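Maple Boards: Flattening, Oiling and Storage
Workshop notes, Delwyn Sutcliffe

Scope
These notes cover edge-glued maple boards used as bench tops, cutting surfaces or loose work surfaces. End-grain blocks move differently and need more oil.

Checking for flat
Lay a straightedge across the grain at both ends and at the middle, then once on each diagonal. A gap under 1/32 inch can be left alone. Anything larger should be planed or sanded before finishing. If the board rocks, turn it over and test again before removing material; the support may be at fault.

Sanding
Start at 80 grit only if there are plane marks or dried glue. Otherwise begin at 120 and stop at 180. Wipe with a damp cloth, let the grain rise for 6 hours, and knock it back by hand. Ease the edges with a block plane — a small bevel resists chipping better than a sharp corner.

Oiling
Use food-grade mineral oil. I have used Starness and the Mavar blend with wax, and see little difference after a month. Flood the top, wait, wipe dry, then do the underside and the edges the same way. Oiling one face only invites cupping. The shop is kept near 70 degrees; in a cold garage allow twice the time.

Glue lines
Run a fingernail across each seam in October, when the heating comes on. A ridge you can feel is normal movement. A gap that takes a slip of paper needs regluing and clamping overnight.

Support and storage 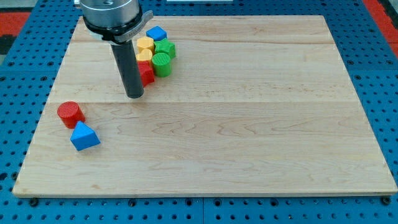

A board stored flat should have air on both faces. Solid steel or laminate underneath traps moisture, and the lower face swells first. A perforated top, like the blue one under this maple board, lets some air reach the underside, though I still turn a board over every few weeks. Small plastic parts can sit on oiled maple once the surface is fully dry; wipe off any film they pick up with dish soap and warm water. For upright storage, use a rack with two points of contact and keep it away from the heater.

Stains
Lemon juice and salt for food marks. Oxalic acid for black iron marks, with gloves, rinsed twice. Re-oil after either.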